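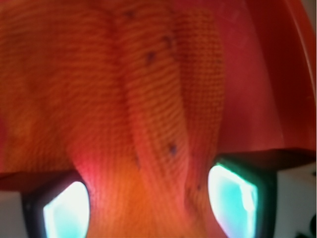 ## Hireo fingertip kit, second round (October)

Back on the Hireo tips today. The demo kit came with two tips, a controller box and a cable that is a good foot too short, so the box is sitting on an upturned crate next to the arm until I find an extension. I'd already done the hard stuff (blocks, tubes, the Sastex foam offcuts) and wrote that up on the last page. Cloth is the part I care about, since the Stotstead job is all cloth.

Orange mesh first. Fine knit, pinched between the two tips and left to hang in folds. The pads light up a pale cyan and they are BRIGHT - on the left side the glow comes through the fabric as a hot pink-red patch. Pretty! Also maybe a headache. The wrist camera view shows every thread in the crosshatch on the right-hand fold, plus a handful of little dark specks that could be dirt or lint or stray fibers. I want to know if the pads are leaving anything behind, so next time I'm checking the cloth before it goes anywhere near the gripper. Should have done that today.

Settings, so I don't have to dig for them again:

- pad brightness 58 (the default, I haven't touched it)
- grip level 2 for anything thin
- grip level 7 for the foam, way too much for mesh
- controller restarted once, before lunch, no idea why

Ran 12 pick-and-holds at level 2. Lost one, and that one was my fault, I'd taught the approach too high and it only got the very top of a fold. The others held until I told it to let go. I'm pretty happy with that! The old Cormier fingers would drop this stuff if you walked past too fast, and I used to wrap them in rubber bands to get any bite at all.

Things I don't like so far. The software asks you to recalibrate every time you change the grip level, and there's no way to skip it or save a profile (I looked through every menu, twice). The housings are chunky too. Going into a tray with a raised rim I have to come in steeper than I'd like, and Ingvild Sjöberg pointed out that the real bins at Stotstead are deeper than ours. She's going to send me the drawings. If the tips can't get into the corners then the rest of this is sort of moot.

Hatem Ait Brahim wants to know if the contact reading can tell one layer from two. So do I. Hireo's sales guy said yes on the phone but he also said the cable was long enough, so I'd like to see it myself. Plan is the same mesh, single and then folded over, same grip level, and log the raw pad signal instead of the little bar graph.

To do:

- brightness down a notch at a time, see if the pink glow goes away before the reading does
- one layer / two layers for Hatem
- wipe the pads with a white cloth before and after
- cable extension!!
- ask Hireo what replacement pads cost, the quote only lists the full kit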